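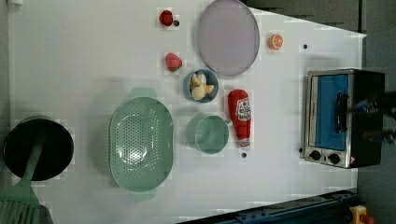 Play kitchen on a Wednesday morning, pot and spatula over on the left, toaster oven on the right.

Right, I promised a few of you a proper thread on the pretend kitchen table, so get a cuppa and settle in because I do go on a bit. I've been putting these sets together for years and I still get a little thrill out of a good colander.

The green ones are my favourite colour in the whole cupboard. There's the mint spatula, the big oval colander with the two handles, and the little cup, and they look so lovely together on a white table that I've stopped buying anything in primary colours (well, nearly – the strawberries are staying).

Two strawberries, always. One strawberry leads to tears in any group bigger than one child. My friend Ngan-ling Lau runs the Saliba playgroup and she taught me that years ago, along with never putting glitter anywhere near a sink.

The banana pieces live in the small blue bowl. I used to keep all the pretend fruit in one enormous tub and the kids would just tip it out, but a small bowl seems to invite them to serve somebody, and before long you've been handed 80 helpings of banana and asked if you'd like more. You would, of course!

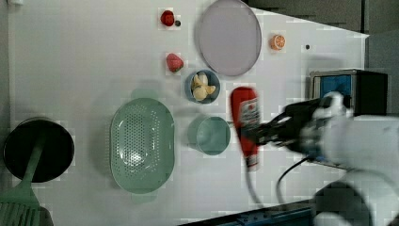

Sauce bottle on the move, with the orange half up beside the big plate.

I get asked about the sauce more than anything else. A red squeeze bottle with a proper label is worth ten fancy wooden cakes, in my opinion. Every meal gets sauce. Strawberries get sauce. I have been served a cup of tea with sauce and told it was "for grown-ups".

The big plate is that soft lavender grey, and I like having one really generous plate in the middle of things so there's room for a whole feast. Half an orange next to it and you've got breakfast, or a pizza, depending on who's cooking.

If you're starting from nothing, I'd get a pot, a plate, a bowl and a cup, then have a good rummage through the op shops before you spend real money. I found a lovely saucepan at the one on Lorner Street for 2 dollars and it's been through more soup than my own.

Does anyone know where to find a small kettle in that same green? I've tried everywhere I can think of and I'm getting a bit silly about it now.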